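Cedevano commissions second series of Brevell for autumn schedule

Drama returns with eight new episodes and an earlier start time

We use cookies to measure visits to this site and to remember your preferences. By continuing to browse you accept our cookie policy. Accept | Manage settings

Cedevano has commissioned a second series of the hour-long drama Brevell. The order is for eight episodes, two more than the first series, and brings the total commissioned to date to 14. Production is handled by Bensaid, which also made the first series.

Filming begins in May and is scheduled to run for 16 weeks. Interior scenes will be shot on the two stages used previously, with location work confined to the coast and the harbour district. Post-production will overlap with the final block of filming so that the opening three episodes can be delivered ahead of the autumn launch. An exact transmission date will be confirmed when the autumn schedule is published.

Brevell follows a harbour pilot who takes over the running of a failing ferry company after the death of her elder brother, and who finds that its accounts do not match its sailings. The first series closed with the company's licence suspended and the older of its two vessels held in port. Series two opens 23 days later, on the morning of the licence hearing. The principal cast remains in place. Four new recurring characters will be introduced, among them a marine insurance assessor whose inquiry runs through all eight episodes.

Nouhaila Fawzy, head of scripted commissioning at Cedevano, said: "The first series was built as a closed story with one door left open. The writers came back with a full outline for what lay behind it, and the outline was sound. We have extended the run to eight episodes as the hearing plot needed the additional time. The length of each episode is unchanged."

The series will move from its former 10 p.m. slot to 9 p.m. Each episode will be available on the Cedevano on-demand service from the end of its first broadcast, and will remain there for 12 months. The full series will not be released in advance. Viewers who wish to catch up will be able to watch all six episodes of the first series on demand from the start of filming - the earlier viewing window had been due to close before then.

Subtitles and audio description will be provided on every episode at first transmission. In the first series, audio description was added to two of the episodes after broadcast, and the delivery timetable has been altered to prevent a repeat.
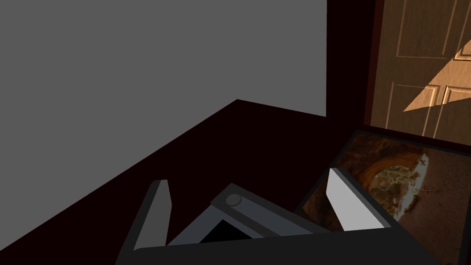
International sales continue to be managed by Cillov, which will offer both series as a single package of 14 hours. Buyers who already hold the first series have an option on the second under their existing terms. A dubbed version is planned for three territories, with details to follow from Cillov once contracts are signed.

No decision has been taken on a third series. Under the current agreement, Cedevano has until the broadcast of the sixth new episode to exercise its option, and cast contracts have been drawn up to the same timetable.

Notes to editors

Brevell is a Bensaid production for Cedevano. Series one: six episodes of 60 minutes. Series two: eight episodes of 60 minutes. Running times include commercial breaks.

Episode titles and synopses will be issued to listings editors four weeks before transmission. Preview copies of the first two episodes will be available to accredited press through the Cedevano media centre. Please quote reference 1273 in all correspondence about this release.

Requests for interviews should be made to the Cedevano press office, which is staffed from 9 a.m. to 5.30 p.m. Set visits will be arranged during the second half of filming only, and places are limited.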